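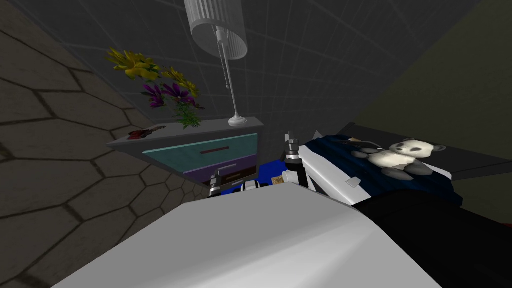

Page last changed: October – Fuad Hadgu

7. Fault 509 (arm stops over the bed, gripper won't answer)

Applies to the Nevitz two-arm model in the Prallwood bedroom scene. Sim only. If you get 509 on the real arms, stop, hit the e-stop and go to section 9, don't use any of this.

What you'll see: one arm freezes part way through a reach, usually down in the gap between the bedside table and the bed. Other arm keeps going. Status line goes amber, then 509 in the console. Sometimes the frozen arm creeps after that, very slowly, and the console stays quiet about it. Treat creeping as a 509 too.

What it means: the Yeom controller stopped hearing from the Castier gripper driver for longer than the link timeout (900 ms as shipped) and held that arm where it was. Older builds only held the one side. That's the bug. The free arm doesn't know its mate has stopped and will happily plan straight through it.

CAUTION – Do not press Resume on a 509. Resume replays the last target from wherever the arm is now, not from where it was when the target was set. In sim you get a bent log and a wasted run. Same button, same behaviour on the hardware build, so don't get in the habit.

7.1 Before you start

Save the log first. Restarting the controller wipes the buffer. File > Save buffer, not Export, Export leaves out the driver messages.

Check whether the bridge is connected to hardware. Top right, should read SIM ONLY. If it reads BRIDGED then everything you do below also goes to the real arms. Disconnect it and get everybody clear before you do antyhing else.

7.2 Stopping safely

1. Press Hold All. Both arms. Wait for both status lines to go grey.
2. Set speed override to zero.
3. Turn off Auto-retry (Controller > Recovery). It comes back on by itself after every update, check it even if you turned it off last week.
4. Note down which arm threw the fault. Left and right are the robot's, as in the rest of this guide.

NOTE: if Hold All doesn't go grey on one side, kill the Yeom process from the terminal. Don't keep clicking.

7.3 Getting the arms out

The order matters here. The arms work close together between the table and the bed and the planner won't find a clean path if you take them both at once.

1. Switch to Joint jog. Not Cartesian – Cartesian jog will swing the elbow.
2. Pick the arm that did NOT fault. Lift it first, straight up, then back.
3. Open the gripper on the faulted arm. If it's holding something, let it drop. Bedding and toys and so on reset with the scene.
4. If the gripper won't open, skip to 7.4, then come back to this step.
5. Lift the faulted arm until the fingers are well above the lamp. Slow. The lamp shade collides even though it looks like it should give.
6. Home both arms, one then the other.

CAUTION – never home from down in the gap. Home is a joint move and takes the short way round. Short way round is through the bedside table.

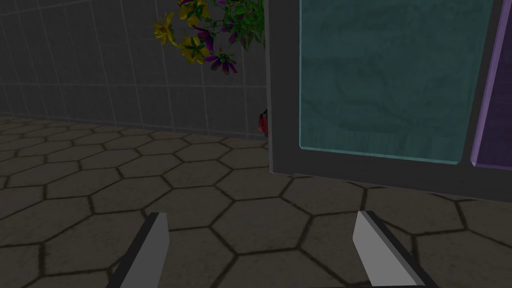 Once they're home, open and close each gripper a couple of times with the fingers well clear of the furniture. Both fingers should move together. If one lags or sticks, the driver is still half dead, do 7.4 again. A gripper that reports OPEN in the console doesn't count, look at the fingers.

7.4 Restarting the gripper driver

1. Stop the driver from the Castier panel. Wait for the count to reach zero.
2. Check that port 2996 is free. A crashed driver can hang onto it, and a second one will start up and look fine and talk to nothing.
3. If the port's taken, end the old process, then check again.
4. Start the driver. Green light for the left, then the right. Either order is fine.
5. Back in Yeom, press Clear fault. Once. If 509 comes straight back the driver isn't up, go to step 1.

7.5 Checking the fix

Run the low reach test at quarter speed with an empty grip. Test number 43 in the test list. It takes both grippers down between the bedside table and the bed and back out, no grasping.

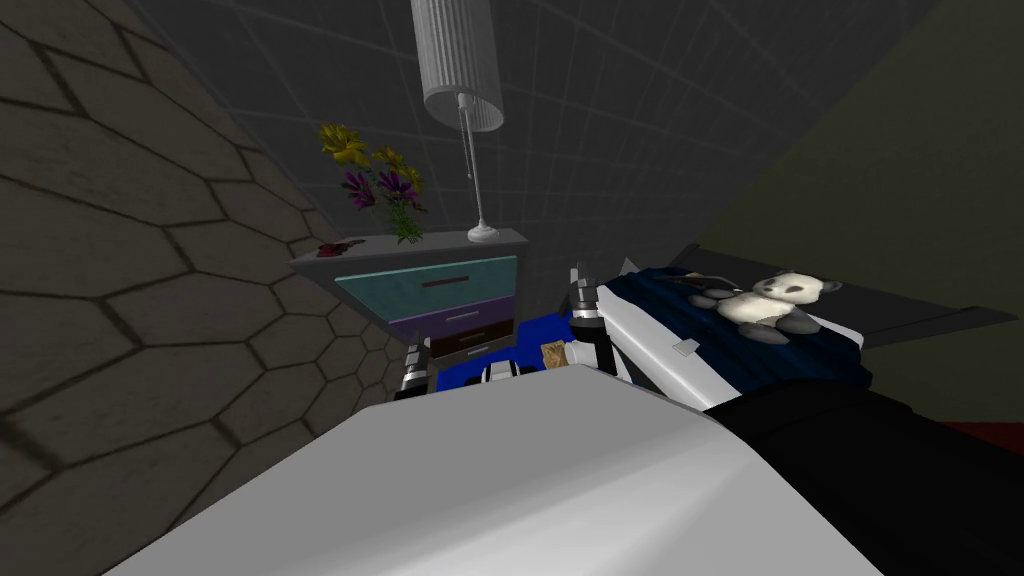
Fig. 7-2. Both grippers over the gap, bedroom scene.

While it runs:

– keep the pointer on Hold All
– watch the forearm as well as the fingers. In the close view the forearm covers a good part of the gap, so flip to the room view if you lose sight of anything
– stop the test if either arm pauses, even if it picks up again. A pause is a late message and the next one may not arrive

Passed clean? Bring the speed override back up in steps and run it again at each one. Then turn Auto-retry back on if your site uses it. We leave ours off.

Failed? Don't raise the timeout to get rid of the fault. People do this and it works, in the sense that you stop seeing 509. What you get instead is an arm moving on old gripper data, wich is worse. Leave it at 900.

7.6 If it keeps coming back

– Two copies of the scene open. Most common one by far. Close both, open one.
– Physics step changed from the default. Put it back.
– Contact logging set to Full. Slows the driver enough to trip the timeout on smaller machines. Use Summary.
– Gripper model and driver from different releases. Numbers are in the About box on each, they have to match exactly.

Still there after all that – send the saved log, the test result and which arm. Don't send a screen recording by itself, can't tell anything from it without the driver messages. Don't edit the log to make it shorter either.

Known issue: the fault counter on the Castier panel doesn't reset after a successful clear. Ignore the number. Fix is on the list, no date yet.

Next: 8. Scene resets and saved poses

Nevitz set-up guide | Contact: support desk, Nevitz | © Nevitz, all rights reserved | Back to top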